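Help & Support > Storage > Bins and Totes > Cleaning and Stains

Stains on slanted panel won't come off, gray Dulo bin
Status: Open – waiting on customer service
Opened 2019-04-28 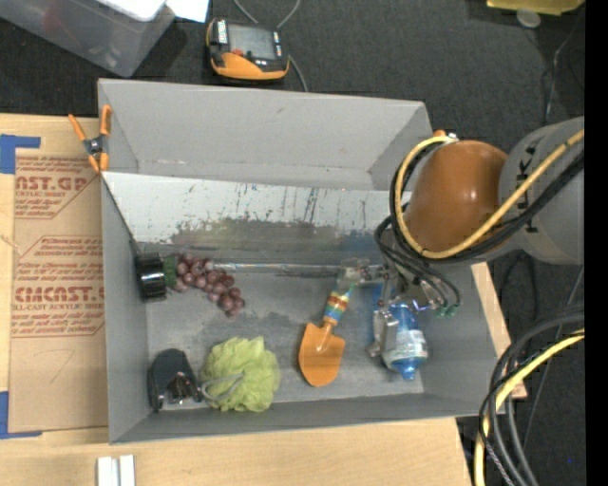
Bin on the table, trowel and blue bottle inside, stained panel behind them.

Problem

I bought the large gray open bin from the Tasville store in February to hold toys and bottles. The slanted panel across it has picked up a wide smudged band, dark gray and olive with some bluish in it, low down in the middle. Higher up, where the panel is whitish, there are dark scratches running up and down, drips, and small flecks of blue and green. The product page says "wipes clean with a damp cloth." I would like to know who wiped it and what with.

Already tried, so please don't send me the list again

1. Damp cloth. No change.
2. Dish soap and warm water, left for 30 minutes. The cloth came away gray, the panel looked the same.
3. Baking soda paste on one corner of the band. Maybe a little lighter. I wouldn't swear to it.
4. Nazarenko surface spray, two rounds. Smelled of lemon for a day.

Reply from Support, ref. 126

Thank you for contacting us. Marks of this kind are normally caused by colored items rubbing against the surface. Please remove all painted or dyed items from the bin and repeat step 2 with a soft brush.

Customer reply

I don't buy it. The trowel has an orange blade and a handle striped blue, green, yellow, red and orange. If that were rubbing off I'd expect orange on the panel somewhere, and I don't see any. The flecks are blue and green, I'll give you that much. But the band is mostly dark, and nothing I keep in there is olive. The bottle is clear blue plastic with a label around it, so I don't see what it would leave behind either.

Also, the floor of the bin has darker worn patches and pale streaks, and your reply skipped that part completely. The tall far wall is fine apart from one faint scuff. Same bin, same use. Why would one surface stay clean and the others go like this?

Log

Soft brush, soap, 9 minutes of scrubbing. Drips a bit fainter, band the same.
Melamine sponge, dry, then wet. Took the shine off a patch the size of a thumb. Stopped there.
Asked at the Muritholm store whether the panel can be ordered separately. They said they'd check – no call so far.

Reply from Support

We are sorry for the inconvenience. Dark vertical scratches can hold dirt, and deep scratches are considered normal wear. Would you be willing to try a mild solvent on a hidden area?

Customer reply

Which solvent? "Mild" covers a lot. And if it takes the surface off, is that normal wear too? I'll try it once somebody puts the name of the product in writing and says the warranty still stands. Otherwise I'd like a replacement panel, or a straight answer that there isn't one.

Tags: stains, scratches, bins, replacement parts

We use cookies to remember your settings. Accept | Manage preferences
Contact us | Returns | © 2019 Dulo Home Storage | Back to top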